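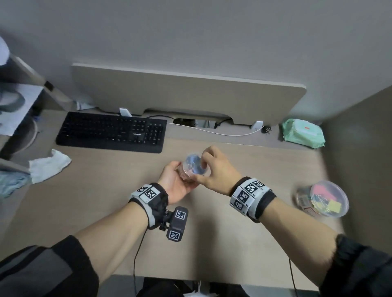

Figure 2. Handling a small clear round container at a desk, with a band worn on each wrist.

4.2 Disclosure of discretionary grants

The second part of the study concerns the publication of discretionary grants awarded by members of the regional assembly. Under the rules in force during the study period, each member could direct public money to local projects without a competitive call, provided that the recipient was a registered body and that the award was entered in the public ledger. Earlier work by Zupan and Gashi treated the ledger as complete. The present authors do not make that assumption.

We compared the ledger with the payment records released by the assembly's finance office. The payment records contain 3,000 entries, of which 200 have no matching entry in the ledger. Most of the unmatched payments fall below 1,000 in the local currency, the level at which a second signature is required. Members in their final term account for a larger share of the unmatched payments than newly elected members do, and the difference remains when district size is taken into account.

Two recipients, Resero and Jestiretti, appear under more than one spelling in both sources. Their entries were merged by hand after the registration numbers had been checked. Storketora was left out of the comparison, as its grants were paid through a municipal account that the finance office does not report.

Written questions were sent to the 21 members with at least one unmatched payment. Replies differed in length and in detail. Several members stated that the ledger had been updated by staff and that they had not reviewed it. One reply referred to an oral ruling by the former speaker, Þrastardóttir, for which we found no written record.

These results do not establish that any payment was improper. A missing entry may reflect delay, clerical error or a deliberate choice, and the records alone do not allow the three to be told apart. Section 4.3 examines the timing of late entries in relation to the August recess.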